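# Fultgate G2 two-finger gripper and simulation package

The Fultgate G2 is an electric parallel gripper for light household and kitchen-goods handling, supplied with a matching simulation package. It is sold to groups that need to plan a cell, estimate cycle time and settle object fixtures before committing to hardware. The simulation package can be bought alone, and its price is credited in full against a gripper ordered within 60 days.

## What is supplied

| Item | Part no. | Hardware kit | Simulation only |
|---|---|---|---|
| G2 gripper body | FG-202 | yes | no |
| Finger pair, boxy profile | FG-202-F | yes | no |
| Wrist flange, standard bolt pattern | FG-202-W | yes | no |
| Controller and 3 m cable | FG-2908 | yes | no |
| Gripper model with collision meshes | FG-SIM | yes | yes |
| Home interior scene set | FG-SIM-H | optional | optional |
| Basic shapes object set | FG-SIM-B | yes | yes |

The controller is a separate line on the invoice because some buyers already own one from the previous generation. An FG-2908 bought for the G1 will drive the G2 after a firmware update. Check the label on the underside. Units without a revision letter need to come back to the depot for the update, and the charge for that is one hour of bench labor plus shipping.

## Budgeting

List prices are issued by quotation. Quotations hold for 60 days and are given per seat for software and per unit for hardware. Three points cause most of the revised orders we handle:

- **Seats.** One seat covers one workstation. Headless runs on a shared server need a server seat, whatever the number of people submitting jobs.
- **Spare fingers.** Order at least one spare pair with each gripper. Fingers ordered later ship from the Hakala warehouse on a separate freight charge, which can exceed the price of the part.
- **Graphics hardware.** The package renders on an ordinary workstation card. Rendering several wrist views at once needs more video memory, and this should be costed as a computer purchase under your own IT rules. We do not resell computers.

Training is not included. A remote session of 3 hours can be added to any order. On-site training is quoted by location.

## Planning the work before purchase

The order we suggest is simulation seat first, fixtures second, gripper last. Most sites can complete the first stage in one month with one engineer part time.

1. Install the package and run the supplied pick routines on the basic shapes set.
2. Enter the dimensions and weight of your own items. Plain meshes are sufficient at this stage.
3. Place items near other items. A single object in open space tells you little about finger clearance. Objects standing close behind or beside the target are where approach angles get restricted.
4. Record the approach angles that fail and decide whether to change the fixture, the finger profile or the arm position.
5. Request a hardware quotation with the finger profile stated.

Rounded items should be tested upright and on their side. Contact on a curved surface is small with flat fingers, and the simulated friction value has a strong effect on the result. The default is set for dry, smooth plastic. Change it before drawing any conclusion about glazed, painted or coated goods.

Results from the package should be treated as planning figures. They do not replace an acceptance test on the installed cell, and we do not accept simulated cycle times as grounds for a performance claim.

## Interior scene set

FG-SIM-H contains furnished rooms with tables, chairs, cabinets, wood flooring and glass. Furniture can be moved or removed. It is intended for buyers working on home assistance or tidying tasks, where the background seen by a wrist view is cluttered and changes between runs. Buyers planning a fixed bench cell do not need it and can save the cost of the license.

Scene files load slower than the plain bench. Allow for this when estimating batch runs.

## Compatibility

The wrist flange fits Somix arms directly. Other arms need an adapter plate, which we can machine from a customer drawing. Send the drawing with the request for quotation, since adapter plates set the lead time on most mixed orders.

Senville supplies the power units shipped with the controller. Replacement units are ordered from us under the controller part number with the suffix P.

## Lead time and returns

Simulation seats are issued on receipt of a purchase order. Grippers are built to order. Orders received before the May stock count ship ahead of it; later ones wait until the count is closed.

Unopened hardware may be returned within 60 days less freight. Adapter plates and opened finger sets are not returnable. Software seats may be moved between workstations but not between companies.

To request a quotation, state the arm model, the number of seats, the number of grippers and the heaviest item to be handled.
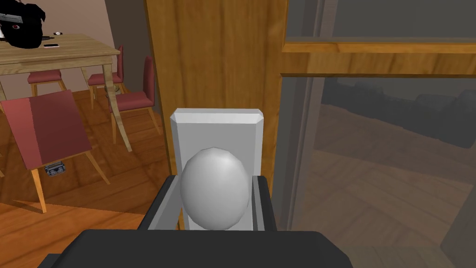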